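Lesance charity gala moved online - thoughts?
Celebrity & Events > Red Carpet

marlow_k
29/05/2020
So the Lesance gala is going ahead as a livestream. Tickets were 300 dollars a seat last November and now it's 11 to watch from home. No red carpet, but they say guests will post their outfits beforehand. Is anyone paying for this?

tinselfan
Already bought mine. I never had 300 to spend on a dinner, so this is the first year I get to see the whole thing and not just the arrivals.

Posts: 969
dovetail77
I'll skip it. The arrivals were the only part worth watching. Last year's speeches ran almost two hours and the auction dragged.

marlow_k
The auction is still on, by the way. Idener is giving a necklace and the opening bid is 2000.

dovetail77
Of course it is. Same necklace they couldn't sell last time?

tinselfan
No, that was earrings, and they did sell. It was in the program notes they mailed out after.

dovetail77
Fine, earrings. My point stands. If people want to give to the children's ward they can send a check and skip the gowns.

hallie_b
They could, but they don't. I worked the coat check two years running and most of those guests came for the dresses and the photographers. The ward got its money either way.

Does anyone know who is dressing the hosts? I heard Quách again, but the green gown last year didn't suit a long evening. She was holding the hem up by dessert.

marlow_k
Quách for the opening and Lastness for the auction, going by the invitation. I liked the green one.

hallie_b
Liked it too, standing still. Does the 11 cover a replay? I'm on shift that night.

tinselfan
Yes, replay for a week. You need the code from your receipt email, so don't delete it.
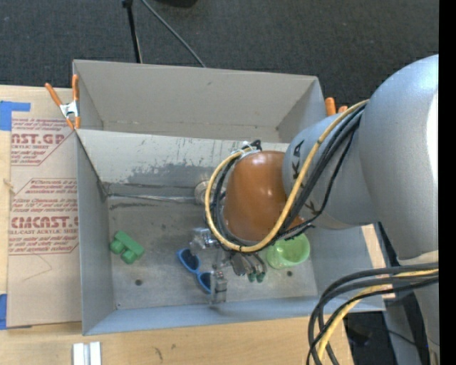 More threads in Red Carpet

Best and worst sleeves of the season
Who still does long gloves?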